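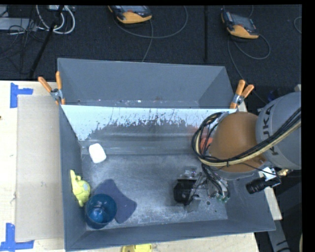

Raising prices on a mid-range handbag line

Rochelle Castellanos
27 Jul 2018
I help run Nustmont, a small leather goods label. We sell 12 styles, mostly through department stores, plus our own site. Our best seller is a tote at $132. The owners want to move the whole line up and call it "accessible luxury." Same bags, same leather, new boxes, higher tags. I'm supposed to write the plan and I don't think it will work. Has anyone here done this?

dalva_m
We did it with scarves. Wholesale accounts took the new price for one season and then cut their orders. Our own site held up fine. If most of your volume is department stores I would be careful.

Parry
Price is a signal. Plenty of people shopping for a gift won't look at anything under a certain number. You could lose some units and still make more money. What is your margin on the tote now?

Rochelle Castellanos
Low. After the store discount and returns we keep very little on it. On our own site it's decent.

etrindade
Parry, that works when the name already means something. A shopper who has never heard of Nustmont sees a plain tote next to a brand she knows at the same price, and she buys the brand she knows. I was a buyer for 5 years and saw it every season.

Parry
Every known brand was unknown once. And stores put the cheap stuff on the bad shelf.

etrindade
Those brands spent years on advertising. She said new boxes.

Rosimeire B
Could you leave the tote alone and add a second line above it? Four styles, better hardware, own site only. Dotel did something close to that and kept the old customers. It was slow, though. I think it took them two years to get the upper line to pay for itself.

dalva_m
Agree with Rosimeire. Also stop the outlet sales first if you have any. You can't ask full price in one place and have the same bag at 40 off down the road.

Rochelle Castellanos
We do have outlet sales, twice a year. The owners like the cash. I'll bring up the second line. Does anyone know what a small customer survey costs? I was quoted by Metix and it seemed high for us.

Silvana L
Skip the agency for now. Email the people who bought from your site in the last year and ask what else they looked at before buying. You'll find out who you're really up against.

Parry
Or test the higher price on two styles on the site for a month and see what sells. Surveys tell you what people say.

Silvana L
One month in July is dead for bags. Run it in the fall if you're going to.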